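Baumgartner the clockmaker, was he ever in Clurnley?

tessel_91
Been going through my great-grandfather's papers again and I'm stuck. Family story says he learned watch repair from a man named Baumgartner in Clurnley before the revolution, then got mixed up with the printers' union and spent a winter in jail. I have one letter, no year on it, just "September." Anybody run into this Baumgartner?

Musico
Yes! He's in the guild register, entry 315, listed as "clocks and small repairs." No mention of apprentices though, and they usually wrote those down (my guy is in there with two).

parkis_reader
I'd be careful. There were two Baumgartners, cousins I think, and the one in Clurnley sold clocks, he didn't fix them. The repair shop was across the river. People mash them together all the time.

Musico
Then why does the register say repairs? I've had the page in my hands, Parkis.

parkis_reader
Because the clerk copied whatever was on the shop sign. Look at the tax roll, page 791. No workshop, no tools, 13 clocks in stock.

tessel_91
Ok so now I'm more confused than when I started, lol. Would a shop with no workshop even take on a boy?

Mizanur Khondokar
Sure it would, to sweep and carry. I read the police file on the printers a few years back and half of those kids called themselves watchmakers. It sounded better than errand boy. I don't think that makes the family story false, he could have picked up the trade later. Tessel, does the letter say who it's addressed to?

tessel_91
Just "dear uncle." I'll scan it Saturday when I'm at my mom's.

Musico
Please do, both sides! And I still say the register is right. Off to work, I'll check back tonight.

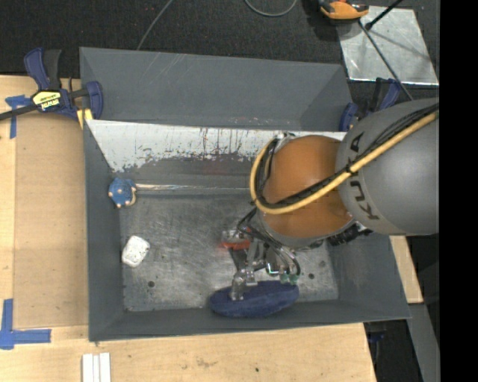 KUKA arm over the bin

parkis_reader
If the back has a prison stamp on it, the jail part is settled at least. The cousin question I'm not budging on.

tessel_91
There's a smudge on the back that could be a stamp. Will report back.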